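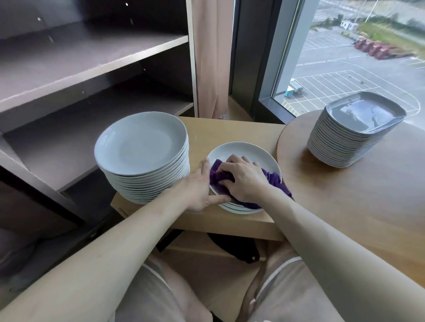 *Un plato blanco, un paño morado y las dos manos trabajando a la vez.*

Llevo desde julio con ganas de escribir sobre las normas de demostración, ¡y por fin tengo una versión que me gusta! Si alguien graba tareas de casa para que luego las aprenda un robot, sabrá que lo difícil viene mucho antes de entrenar nada: hay que ponerse de acuerdo en qué es «secar un plato» y que todos lo hagamos de forma comparable.

Nuestra guía interna, la de Kovero, ocupaba 4 páginas y casi ninguna hablaba de las manos. Elin Nicholas la reescribió entera y ahora empieza justo por ahí. Lo que más me ha convencido:

- Una mano sujeta y la otra frota. Si hay que cambiar de mano, se deja el plato en la mesa y se cambia.
- Los dedos de la mano que sujeta, a la vista – nada de esconderlos debajo del borde.
- El paño, de un color que contraste con la vajilla. Con platos blancos, el morado va de maravilla.
- Un episodio, un plato. Empieza al coger el plato y acaba al soltarlo.
- Si algo se cae o se tuerce, no se corta: se corrige y se marca en la ficha.

El último punto nos costó 2 reuniones. Tomos Gronow quería borrar todos los tropiezos y yo defendía guardarlos, porque una recuperación bien etiquetada me parece oro. Al final se guardan con su propia etiqueta y cada cual filtra lo que quiera.

También me encanta que la guía deje en paz el ritmo. Antes pedíamos ir despacio y salían unos movimientos rarísimos, como de buzo. Ahora dice «a tu velocidad de siempre» y ya está.

Me queda pendiente la parte de las pilas: a qué lado va lo hecho, a qué altura se empieza una nueva, qué pasa con las bandejas y los platos rectangulares. Cledwyn Gethin tiene un borrador y prometió pasármelo antes de que lleguemos a los 500 episodios. Si en vuestro equipo tenéis algo escrito sobre esto, contádmelo en los comentarios, que me lo leo todo.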